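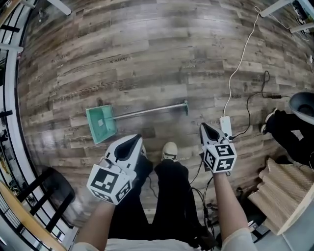
가사 및 매장 작업 자동화에 관한 자주 묻는 질문

최종 수정일: 2026년 5월 4일

본 페이지는 플러트우드(Flutwood) 생활자동화 안내센터에 접수된 문의 가운데 빈도가 높은 항목을 정리한 것입니다. 개별 제품의 구매 상담은 제공하지 않습니다.

기계가 집안일을 대신할 수 있는 단계에 와 있습니까?

일부 작업에 한하여 그렇습니다. 평탄한 바닥의 먼지 흡입과 물걸레질은 이미 전용 기기가 일상적으로 수행하고 있습니다. 반면 손으로 도구를 쥐고 하는 일, 예를 들어 쓰레받기를 바닥에 대고 쓸어 담은 뒤 비우는 일은 아직 가정에서 사람의 감독 없이 맡길 수 있는 수준이 아닙니다.

쓰레받기 사용이 왜 어려운 작업으로 분류됩니까?

사람에게는 단순해 보이나 여러 동작이 이어져 있기 때문입니다. 바닥에 누워 있는 긴 손잡이를 집어 올려야 하고, 쓰레받기의 앞날을 바닥에 밀착시킨 상태에서 다른 손으로 비를 움직여야 합니다. 앞날이 조금만 들려도 부스러기가 밑으로 들어갑니다. 담은 내용물을 흘리지 않고 옮기는 과정에서는 기울기를 계속 조절하여야 합니다. 금속 손잡이는 표면이 매끄러워 집게형 손 안에서 돌아가기 쉽습니다.

로봇청소기와는 무엇이 다릅니까?

로봇청소기는 바닥 위를 이동하면서 흡입하는 한 가지 기능에 맞추어 설계된 기기입니다. 본 센터에서 말하는 조작 로봇은 사람이 쓰던 도구를 그대로 사용하는 것을 목표로 합니다. 두 기기는 평가 기준이 서로 다르므로 성능을 직접 비교하지 않습니다.

센터에서는 작업 수준을 어떻게 평가합니까?

발리스(Vallis) 평가 절차에 따라 한 작업을 100회 반복하고, 사람이 개입한 횟수와 중단 사유를 기록합니다. 작업은 8개 군으로 나뉘며 바닥 정리는 그중 하나입니다. 한 번의 성공 장면만으로는 등급을 부여하지 않습니다. 시연 영상을 근거로 한 등급 조정 요청은 접수하지 않습니다.

작업 동작은 어떤 방식으로 기계에 가르칩니까?

널리 쓰이는 방법 중 하나는 사람이 양손에 손잡이형 그리퍼를 들고 실제 작업을 수행하며 그 움직임을 기록하는 것입니다. 그리퍼에 흑백 사각 무늬의 표식을 부착하면 영상에서 손의 위치와 방향을 추정할 수 있습니다. 스트랜드(Strand) 과제의 경우 바닥 정리 동작 하나에 약 500회의 기록을 사용하였습니다. 필요한 분량은 도구의 형태와 작업 환경에 따라 달라집니다.

바닥 상태도 결과에 영향을 줍니까?

영향을 줍니다. 광택이 있는 바닥에서는 조명 반사로 인하여 도구의 윤곽을 잘못 인식하는 사례가 보고됩니다. 나뭇결처럼 무늬가 많은 바닥에서는 작은 부스러기를 구분하기 어렵습니다. 전원선과 멀티탭이 놓인 바닥은 이동 경로와 손동작 모두에 제약이 되므로, 시험 운용 신청 시 해당 사항을 신청서의 '바닥 환경' 란에 기재하여 주시기 바랍니다.

소규모 매장이나 작업장에서는 도입이 가능합니까?

작업 위치가 고정되어 있고 도구를 항상 같은 곳에 둘 수 있는 경우 가정보다 조건이 유리합니다. 다만 영업시간 중 고객이 드나드는 구역에서의 무인 운용은 권고하지 않습니다. 클라렐(Clarel) 시험 매장에서도 청소 작업은 영업 종료 후에 실시하며, 담당 직원 2명이 입회합니다.

어린이나 반려동물이 있는 가정에서도 시험 운용을 신청할 수 있습니까?

신청은 가능하나, 작업 시간 동안 해당 공간을 분리할 수 있어야 합니다. 분리가 어려운 구조의 주택은 현장 확인 단계에서 제외될 수 있습니다.

완전 자동화 시점을 안내받을 수 있습니까?

본 센터는 특정 시점을 예측하여 안내하지 않습니다. 바닥 정리 작업군의 다음 평가 결과는 9월에 본 페이지를 통하여 공개할 예정입니다.

평가 자료를 인용하여도 됩니까?

비영리 목적의 인용은 출처와 열람일을 표기하는 조건으로 허용됩니다. 표와 원자료의 전재는 사전에 서면으로 신청하여야 합니다.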